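Stestero Checkered Table Cover

Item no. 2141
In stock, ships folded

A printed table cover for dining rooms, rented halls and craft stalls. The Checkered cover is made by Stestero and sold in two color choices, black/white and navy/cream. It can be used alone or over a plain cloth.

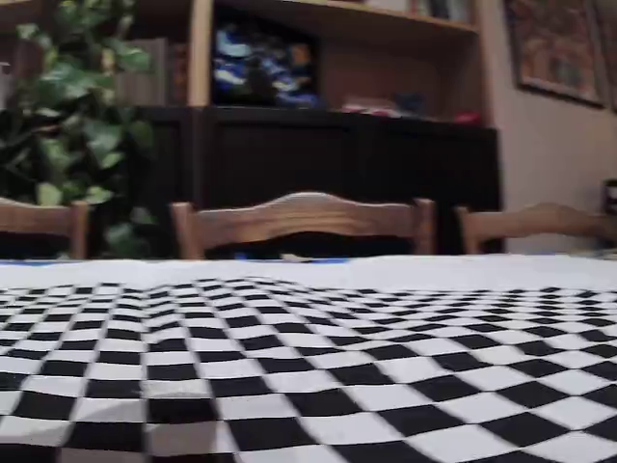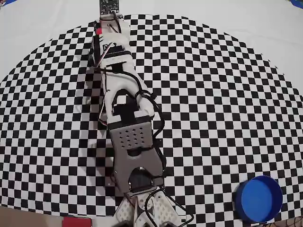
Black/white over a plain white surface.

Fabric and finish

Woven polyester, printed on one side, with a double-stitched hem. The weight is about 5 ounces per square yard. The fabric is not waterproof. For outdoor use or with small children, order the Tremer clear overlay as well (sold separately, cut to match).

Sizes

Small: square, seats four
Medium: rectangle, seats six
Large: rectangle, seats eight to ten
Custom lengths by the yard, 3 yard minimum

Care

Machine wash cold with like colors. Do not bleach. Tumble dry low and remove while slightly damp. Iron on the back at medium heat. Fold lines from shipping come out with the first pressing.

Ordering

Orders leave our Hodesberg warehouse within two working days. Allow extra time in December. Unwashed covers can be returned within 30 days. Custom lengths are final sale.

Restaurants and event companies ordering in quantity should ask for the Shojaei trade price list.

Page updated 2024-01-23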